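Herkwood口腔门诊部 感染防控与诊疗安全自查表(附检查意见)

检查日期:2020年10月7日
检查范围:候诊区、预检处、诊室、器械处理间、污物暂存点、库房、员工更衣区
地点:Balogun楼一层及地下库房
检查方式:现场查看、翻阅记录、询问当班人员、抽样打开器械包
上次检查:8月

结果栏写法:符合、部分符合、不符合、未查。未查的项目在意见里写明原因,不得空着。意见栏写看到的情况,不写评语。整改期限一律写在表末的汇总里,正文不重复。

一、预检与候诊区

1.1 入口处有体温测量和流行病学问询,问询内容为现行版本
结果:部分符合
意见:问询单有新旧两个版本混放在同一个文件夹里,旧版没有同住人员症状一栏。当班人员取用的是上面那一叠,刚好是新版。旧版请全部抽走销毁,文件夹封面写上启用月份。体温枪读数正常,备用电池在抽屉里。

1.2 发热或有呼吸道症状的患者有单独等候位置
结果:符合
意见:用的是走廊尽头靠窗的小间,门上有标识。小间里堆了一箱宣传册,检查时已搬走。询问前台遇到发热患者怎么处理,回答与流程一致,转诊电话贴在座机旁边。

1.3 候诊座椅间隔、张贴提示
结果:符合
意见:隔位贴纸磨损,部分已经翘边。更换时请选可以擦拭的材质,纸质的被酒精擦过以后字迹发花。

1.4 免洗手消毒液在有效期内,开瓶日期已标注
结果:部分符合
意见:前台和入口处的都标了。候诊区饮水机旁边的一瓶没有开瓶日期,问不出是什么时候开的,已当场更换。上次检查时同一位置也有这个问题。请把这一瓶纳入开诊前的巡查路线,不要再靠保洁顺手看。

1.5 玩具、杂志等共用物品
结果:符合
意见:儿童角已撤,杂志架清空。有家长问什么时候恢复,前台回答“等通知”,这样答可以。

1.6 通风
结果:部分符合
意见:候诊区白天开窗,记录按时填写。午间无人时窗户关着,记录上却写着开。记录应当在开窗以后填,不要一次填完半天的。

二、诊室布局与表面清洁

2.1 清洁区与污染区有划分,标识清楚
结果:符合
意见:台面蓝线以内为清洁侧,各诊室一致。最里面那间诊室的蓝线胶带缺了一段,补贴即可。

2.2 每位患者之间更换或消毒高频接触面
结果:部分符合
意见:现场跟看了连续的接诊。灯把手、椅位控制键、头托、三用枪都换了避污膜。漏掉的是鼠标和键盘。医生戴着操作手套点鼠标翻片子,之后鼠标没有擦。询问后得知各诊室做法不同,有的用膜包鼠标,有的摘手套以后再碰。请统一为摘手套、做手卫生、再操作电脑;做不到的,鼠标和键盘必须覆膜并按患者更换。

2.3 消毒湿巾作用时间
结果:部分符合
意见:湿巾包装上要求表面保持湿润到规定时间。现场擦完以后随即用纸巾吸干,再铺避污膜。问当班护士,说是怕膜粘不牢。可以先擦椅位,再去收托盘,回来时表面自然干了,顺序调整一下就够了。此项在培训时要演示,光讲记不住。

2.4 避污膜撕取方式
结果:符合
意见:取膜时手是干净的。膜盒放在清洁侧。

2.5 痰盂和吸引管路
结果:部分符合
意见:每位患者后冲洗做得好。当日结束后的管路消毒有记录,但强吸和弱吸合用一行签字,看不出两路是否都做。记录表改成两栏。过滤网拆开查看,有碎屑积存,不算严重,清理频次维持现状即可。

2.6 地面与墙角
结果:符合
意见:椅位底座后面有灰,不影响评定。拖把分区使用,颜色标记清楚,悬挂晾干。

2.7 抽屉内部
结果:不符合
意见:抽查诊室抽屉,里面有拆了外包装的棉卷、散放的车针、一支用了一半的粘接剂和一包饼干。散放的车针无法判断是否灭过菌,按污染处理,已全部收回处理间。抽屉里只放未拆封的一次性物品。食品不得进入诊室。这一条上次写的是部分符合,当时只发现散放棉卷,这次情况退步,改为不符合。

三、诊疗用水与管路

3.1 开诊前和患者之间冲洗水路
结果:部分符合
意见:规定开诊前冲洗2分钟。现场计时,有一间诊室没有冲够就关了。记录上照样打了勾。建议在操作台边放计时器,厨房用的那种就行,要能擦。患者之间的冲洗执行得比开诊前好。

3.2 防回吸装置
结果:符合
意见:查看设备台账和保养单,Plarkeck维保人员上门时做过防回吸测试,结论合格,单据齐。

3.3 储水瓶清洁
结果:部分符合
意见:储水瓶当日结束后倒空、倒置晾干,这一点都做到了。瓶口螺纹处有一圈水垢。刷子太粗伸不进去,请买细一号的。

3.4 水质采样
结果:部分符合
意见:采样结果单在文件夹里,结果在限值以内。采样点每次都选同一张椅位,靠近进水口,这样看不出远端管路的情况。下次从最远端那张椅位采,之后轮换。采样瓶标签要写椅位编号,只写“诊室”不行。

3.5 长时间停用后的处理
结果:不符合
意见:春季停诊期间,椅位长期没有通水。恢复接诊前做过冲洗和消毒,这是口头讲的,找不到记录。不要求补写,补写的记录没有用。今后凡停用超过规定天数,重新启用前须冲洗、消毒、采样,三项各自留单,由护理组存档。流程文件里没有这一段,要加进去。

四、器械回收、清洗、包装

4.1 使用后的器械在椅旁预处理并密闭运送
结果:符合
意见:运送盒带盖,盒外无血迹。盒盖上的“污染”标签有些已看不清,换新的。

4.2 处理间由污到洁单向流程
结果:部分符合
意见:布局是对的。问题在人:检查时看到有人从包装区折回清洗区拿漏刷的镊子,没有更换手套又回到包装台。房间窄,两边走动难免,更需要在中间设手套和手消。墙上已有挂架的孔位,装上去即可。

4.3 清洗人员个人防护
结果:部分符合
意见:防水围裙、厚手套、面罩都有,面罩挂在钩上没有戴。当班人员解释说戴着看不清缝隙。面罩内侧确有划痕,已换新。换新以后仍须佩戴,手工刷洗时飞溅很多。

4.4 超声清洗机
结果:符合
意见:清洗液按时更换,盖子在运行时盖着。铝箔测试做过,测试片贴在记录本里。记录本快用完,新本子请沿用同样格式。

4.5 手机(涡轮机)注油与清洁
结果:部分符合
意见:注油顺序贴在墙上。注油后空转排油不充分,打开一个灭菌包,纸面有油渍。有油渍的包不能使用,应重新处理。注油机的适配头有一个松动,请Plarkeck下次上门时看。

4.6 清洗效果目测
结果:部分符合
意见:包装台上有带灯放大镜,灯不亮。换灯管以后用它看了一批根管锉和拔牙钳,拔牙钳关节处有残留。拔牙钳应打开关节清洗。根管锉合格。

4.7 包装与标识
结果:部分符合
意见:封口平整,宽度够。标签上有灭菌日期、失效日期、锅次,部分缺包装者代号。缺代号的集中在午后那一批。包内化学指示卡都有。有人在纸塑袋纸面直接用圆珠笔写字,笔尖会戳破纸面,只能写在塑面封口线以外或贴标签。

五、灭菌

5.1 灭菌器外观、门封圈、腔体
结果:符合
意见:Drokodent台式灭菌器,检查当日循环计数显示为2,471。门封圈有弹性,无裂口。腔体底部有轻微水渍,擦得掉。排水滤网干净。

5.2 每日空载B-D测试
结果:符合
意见:测试纸留存完整,变色均匀。测试在当日首次灭菌之前进行,时间与打印条对得上。

5.3 每锅物理参数记录
结果:部分符合
意见:打印条粘贴在记录本上,早期的热敏字迹已经褪色,再过一段时间就读不出来。打印条应在粘贴当天复印或拍照存档。有一锅打印条缺失,记录本上写“缺纸”,参数手抄在旁边。手抄可以接受,但要有两人签字,现在只有一个。

5.4 生物监测
结果:部分符合
意见:按周期做了,结果均为阴性。对照管一栏有一次空着。没有对照结果,这一次的监测不能算有效。当时应当重做。问培养器是否校准过,没有人答得上来,请联系供货方查一下。

5.5 装载
结果:不符合
意见:检查时正好开锅装载。纸塑袋平铺重叠了几层,最底下的紧贴托盘。应当侧立放在架上,纸面对塑面,留出间隙。架子是有的,放在柜顶没有用,说是放了架子装得少,赶不上下午用。装得少就多跑一锅,或者多备器械,装载量不能靠压。此项列为本次重点整改。

5.6 湿包处理
结果:部分符合
意见:询问湿包怎么办,一位回答晾干再用,一位回答重新包装灭菌。后者正确。灭菌器旁边贴一张说明。湿包多半和5.5的装载有关,整改以后再看还有没有。

5.7 追溯
结果:部分符合
意见:随机抽取病历核对,能从病历查到锅次的占多数,查不到的是洁治病历。洁治护士说标签贴在了登记本上,没有贴病历。两处都要有。

5.8 灭菌后存放
结果:符合
意见:柜内干燥,按日期先后摆放,近效期在前。柜门有一扇合不严,铰链松,拧紧即可。

六、手卫生与个人防护

6.1 洗手设施
结果:符合
意见:非手触式水龙头工作正常,擦手纸充足。最里间诊室的洗手液瓶是补充式的,瓶口有结块,换成一次性瓶。

6.2 手卫生时机
结果:部分符合
意见:隐蔽观察,接触患者前做得最好,摘手套后做得最差。摘手套后直接拿笔写病历的情况反复出现。上次检查的结果也是这样。培训材料里有五个时机的图,建议把摘手套后这一格单独放大贴在病历架旁边。

6.3 指甲、首饰
结果:符合
意见:有一名实习人员戴手链,已提醒摘下。

6.4 口罩、护目镜、面屏的使用
结果:部分符合
意见:做喷溅操作时,医生佩戴齐全,配合的护士有时只戴口罩和面屏,没有护目镜。按门诊部现行规定,喷溅操作时面屏加口罩可以接受,超声洁治和高速备牙时两者之外还应穿隔离衣。隔离衣挂在门后,反复穿用,看不出哪一面是外面。一次性的用完即弃,可重复的按班次送洗。

6.5 防护用品库存
结果:部分符合
意见:外科口罩够用。防护口罩型号换过,换型后没有重新做密合性检查。库房里还有捐赠的一批,外文标识,没有合格证明,不能用于诊疗,请与正式库存分开放,写明用途。

6.6 穿脱顺序
结果:符合
意见:张贴在更衣区镜子旁边,位置合适。抽问员工,顺序能讲对。

七、喷溅操作与空气管理

7.1 术前漱口
结果:符合
意见:漱口液现用现倒,杯子为一次性。有对成分过敏的患者,病历上标了。

7.2 强吸与四手操作
结果:部分符合
意见:备牙时护士配合强吸。洁治有时由一人完成,只开弱吸。人手不够时可以调整预约,不要省掉强吸。

7.3 操作间隔
结果:部分符合
意见:预约系统给洁治和备牙后面留了空档,前台在患者催促时会把空档填掉。系统里应把空档设为锁定,由护士长解锁。

7.4 空气消毒机
结果:部分符合
意见:机器运行正常,滤网更换标签写的是8月,在周期以内。有一台靠墙放,进风口被垃圾桶挡住,已移开。紫外线灯不得在有人时开启,开关与照明开关并排,容易误触,请加盖。

八、锐器、医疗废物

8.1 锐器盒
结果:部分符合
意见:盒体固定在台边,高度合适。有一只已超过四分之三仍在使用,当场封口更换。注射器回套针帽采用单手法,看到的操作都对。

8.2 锐器伤处置流程
结果:符合
意见:流程图在处理间和护士站各有一份。暴露登记本里的记录填写完整,随访结果有回填。

8.3 废物分类
结果:部分符合
意见:黄色袋里有快递纸箱的碎片和咖啡杯,生活垃圾混进去了。反过来没有发现医疗废物进黑色袋。拔除的牙齿按规定处理,含银汞的单独存放,容器标识清楚。

8.4 暂存点
结果:部分符合
意见:上锁,防鼠板在位,无异味。交接单签字齐。地漏缺盖,物业说已经订了。催一下,不要等。暂存时间不得超过2天,交接单上看都在时限内。

8.5 运送路线与时间
结果:符合
意见:避开接诊高峰,走Balogun楼后门货梯。货梯轿厢由物业消毒,消毒单复印件请每月索取。

九、药品、急救与用电用气

9.1 麻醉药品与局麻药存放
结果:符合
意见:局麻药温度记录完整,开封即用,不存在多人共用。

9.2 急救箱与氧气
结果:部分符合
意见:急救药品按清单核对,肾上腺素在有效期内,清单上的硝酸甘油快到期,请提前申领。氧气瓶压力正常,面罩有成人的,没有儿童的。门诊部接诊儿童,必须配。自动除颤仪电极片在有效期内,指示灯正常。

9.3 急救演练
结果:不符合
意见:年度计划里写了演练,因疫情推迟,之后没有另排。可以小规模进行,一间诊室、当班的几个人,不用集中全员。演练要包括谁去开大门、谁去等救护车,上次演练时这两件事没有安排人。

9.4 空压机与负压泵
结果:符合
意见:空压机排水做了,机房温度不高。负压泵排气管通向室外,出口网罩完整。机房内不得存放纸箱,现在有几只,请清走。

9.5 用电
结果:部分符合
意见:处理间有接线板放在水槽旁边的台面下,离地不足,溅水时有危险,要改成墙面固定插座。灭菌器单独回路,符合。
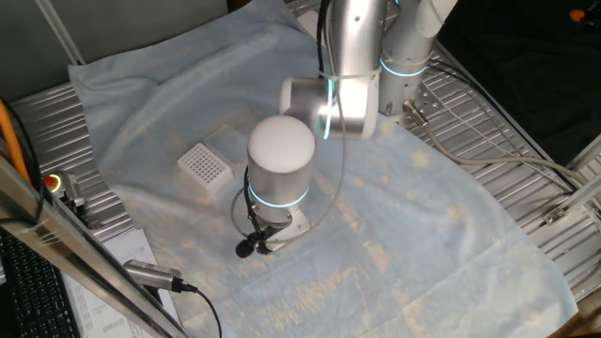 9.6 消防通道与灭火器
结果:部分符合
意见:灭火器压力在绿区,检查卡填到上月。后门通道放着待修的牙科椅脚踏和一卷地垫,宽度不够,移到地下库房。应急灯按测试键会亮。疏散图上的诊室编号还是改造以前的,需重印。

9.7 放射防护
结果:符合
意见:牙片机房门灯联锁正常,铅衣悬挂存放无折痕,儿童铅围脖有。剂量计送检回执齐全。感应头和传感器每位患者更换避污套,看到的都换了。

十、人员、培训、健康监测

10.1 员工每日健康登记
结果:部分符合
意见:登记表每天有,休息日的空着。按要求休息日也要报,可以在群里报,由当班护士第二天抄入。

10.2 员工带病上岗
结果:符合
意见:翻看了排班和请假单,有咳嗽症状者已安排回家并检测,返岗前有记录。请假期间如何补班没有成文,实际是互相商量,暂时能运转。

10.3 免疫与健康档案
结果:部分符合
意见:员工乙肝表面抗体结果多数在册,缺新入职人员的。抗体不足者是否补种,档案里看不出来。请补齐,并在档案封面做标记。

10.4 培训
结果:部分符合
意见:签到表有,课件有,考核试卷只有部分。保洁人员没有出现在签到表上。保洁由物业派来,仍须接受门诊部的感染防控培训,内容可以简化,至少讲清分区、配制浓度和锐器伤怎么报告。

10.5 含氯消毒液配制
结果:不符合
意见:保洁配制时凭感觉倒,没有量杯。用试纸测,桶里的浓度低于要求。另一只桶高出不少,气味刺鼻。请配量杯,在桶壁画线,试纸放在旁边,配好测过再用。配制时应戴手套和护目镜,开窗。

10.6 外来人员
结果:符合
意见:维修、送货人员登记,限定区域。Plarkeck维保人员进入处理间时更换了鞋套,有登记。

十一、患者告知与投诉

11.1 治疗前告知
结果:符合
意见:知情同意书使用现行版本,签字齐。疫情期间延期治疗的风险有单独说明。

11.2 就诊后出现发热等情况的联系方式
结果:部分符合
意见:给患者的单子上写的是前台座机,下班后没有人接。改为值班手机,或者在座机设置转接。

11.3 投诉登记
结果:符合
意见:与感染防控有关的投诉有登记,其中一条反映诊室有消毒水味,已回复。回复写得太短,只有“已处理”。请写清怎么处理的。

汇总

需立即整改(已当场处理或当日内完成):
候诊区消毒液更换并纳入巡查
诊室抽屉清空,散放车针回收
旧版问询单销毁
超量锐器盒封口
含氯消毒液重新配制,配量杯和试纸
机房纸箱、后门通道物品移走

两周内完成:
灭菌装载改用侧立架,张贴装载图和湿包处理说明
鼠标键盘统一做法,写入诊室操作规程
处理间中段加装手套和手消挂架
处理间接线板改为固定插座
儿童急救面罩到位
下班后联系电话改好
预约系统锁定空档
紫外线灯开关加盖
保洁人员培训

一个月内完成:
停用后水路重新启用的流程成文
水质采样改为最远端椅位,并采一次
急救演练至少一次
员工免疫档案补齐
防护口罩密合性检查
疏散图重印
生物监测培养器校准情况查清

对本次检查的说明

本次不符合项为抽屉管理、停用后水路记录、灭菌装载、急救演练、消毒液配制。其中装载和配制两项直接影响效果,复查时先看这两项。复查不另行通知,带本表原件,在意见栏后面用另一种颜色的笔续写。

部分符合的项目偏多,原因集中在记录。做了没记、没做先记,两种情况都有。记录表的格式有些确实不好用,5.3和2.5已经提出修改。其他表格如果觉得难填,请写在表的空白处交上来,不要自己另外画一张。

未查项目:无。地下库房温湿度计当日读数正常,但没有翻阅历史记录,下次补看。

复查时需要准备的材料:
灭菌记录本及打印条复印件
生物监测结果,含对照管
水质采样报告
消毒液浓度试纸记录
培训签到表和试卷
医疗废物交接单
Drokodent灭菌器的保养单

复查安排2名检查人员,一人看处理间,一人跟诊室,处理间至少从回收看到装锅,中途不要离开。诊室跟看时尽量站在门侧,不要站在护士取物的那一边。

本表一式2份,门诊部留存一份,检查组留存一份。复印件贴在员工更衣区,贴之前请把10.2和10.3两条遮去。

签收栏
门诊部负责人签字:
护理组签字:
检查组签字:
备注: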